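The Table Was Staying

Posted 7 December 2024

Everything had to be out by four. Elevator booked, Gomitz guy already texting from the loading dock, question marks only. And Zarmeena Afridi on her knees looking for the caster that came off the good chair.

"Leave it," said Pell.

"It's a Zolard chair. They want 300 dollars if it comes back short."

"They won't check."

"They check."

She had been at Sethi nine years. Came in one April with a plant and a mug. Plant died, mug got borrowed, and now the lease was up and the whole floor was going to Kondano, two bus lines away, 2,000 square feet less and no windows to speak of. She wasn't going to Kondano. She hadn't told anyone yet. Today, she kept thinking. At lunch. After lunch. Once the chairs are stacked.

The chairs got stacked.

Bags by the wall. Tape somewhere. Who had the tape. Under the desk a charger, a hair clip, one earring she'd mourned for a whole winter. She put it in her pocket and felt stupidly happy for a second, then not.

"What about the table?" somebody yelled.

"Table stays!"

"Says who?"

"Says the list!"

The list was on the back of an envelope and teh envelope was gone. But she remembered. White table, stays. It was the first thing she ever sat at here. She'd spilled tea down the cable hole in her first week and told no one, and for days that corner smelled of cardamom and everybody said how nice.

Pell found a napkin and wanted it folded right. Squares, he said. If we're having a last coffee we're having it like people. He had no time for this. None of them did. He folded it anyway, lined up the corners, frowned at it, did it over. The phone buzzed. Gomitz again. ???

"Pell."

"One second."

"Pell, I'm not coming to the new place."

He didn't look up. Pressed the crease down with his thumb, slow, the only slow thing anyone had done all day.

"I know," he said. "You never asked where your desk would be."
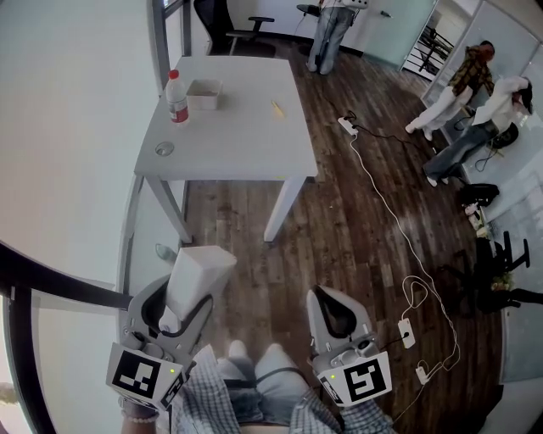
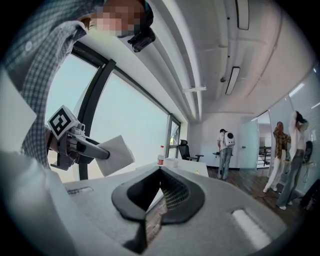 1,094 words in the first draft, fewer now. Reading time: 2 minutes

Then they were both moving again becuase the elevator had come and someone was holding it with a foot. Bag, bag, coat. She went back for the water, forgot why she'd gone back, stood there. All that window. All that nothing-colored sky.

"Zarmeena! Now or stairs!"

Stairs, she thought. But she ran.

The earring was in her pocket the whole way down, sticking her in the leg.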